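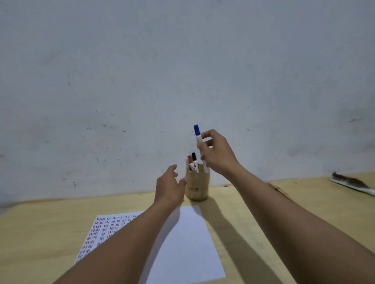
19.12.2019

So, endlich wieder ein Eintrag, der letzte war ja eher ein Stoßseufzer. Heute ging es nur um die Stiftaufgabe, also Whiteboardmarker und Stifthalter, und um die Frage, ob Sanna den Griff besser lernt, wenn wir die zweite Hand mitnehmen.

Zur Erinnerung für alle, die bei Jorkia sitzen und nur das Ergebnis sehen: Bisher haben wir aus den Vorführungen nur die Trajektorie der rechten Hand genommen und die linke als Rauschen weggeworfen. Das war meine Idee und ich hatte sie lange verteidigt (zu lange, sagt Gianni). Beim Zurückspielen schob der Greifer dann den Halter vor sich her, und der Marker landete daneben oder auf der Kante. Gianni Zanetti hat vorgeschlagen, die Pose der linken Hand relativ zum Halter als eigenes Signal einzuspeisen, auch dann, wenn sie noch gar nichts berührt. Offene Finger knapp neben dem Papierbecher heißt für ihn: gleich wird stabilisiert. Klingt trivial, wir hatten es aber nirgends drin.

Trainiert habe ich auf 200 Vorführungen, 4000 Schritte, sonst alles wie im letzten Lauf. Zwei Varianten:

Variante A: nur rechte Hand
Variante B: beide Hände, linke relativ zum Halter

B ist deutlich ruhiger! Der Halter bleibt in den Wiederholungen viel öfter stehen, und der zweite Arm kommt früher. Manchmal zu früh, dann wartet er in der Luft herum und driftet ein bisschen nach außen. Bei A kippelt es wie gehabt. Richtige Quoten trage ich erst ein, wenn die Auswertung durch ist, ich will nicht wieder Zahlen aus dem Bauch im Heft haben.

Was mir noch aufgefallen ist:

Die Höhe, auf der der Marker über der Öffnung gehalten wird, streut in den Vorführungen stark. Wir sollten den Moment kurz vor dem Ablassen sauber annotieren – im Moment rät die Segmentierung, und zwar schlecht.

Die Schatten der Unterarme auf dem Tisch und auf dem Papier. Die Maske von Grukico hält sie gern für einen Teil des Arms, vor allem den langen schrägen rechts. 4 Sequenzen habe ich deshalb von Hand korrigiert, das macht keinen Spaß.

Rote und schwarze Kappe dicht nebeneinander im Halter: Die Erkennung fasst die beiden Stifte gelegentlich zu einem zusammen. Für die Aufgabe egal, fürs Zählen der freien Plätze später nicht.

Offen bis Januar: Variante B mit verschobenem Halter testen, die Uvthorpe-Kalibrierung nachziehen, und Gianni wollte noch schauen, ob das Driften vom Filter kommt. Ich tippe ja auf den Zeitversatz zwischen den Armen. Checkpoints von beiden Varianten liegen im üblichen Ordner, bitte nicht überschreiben.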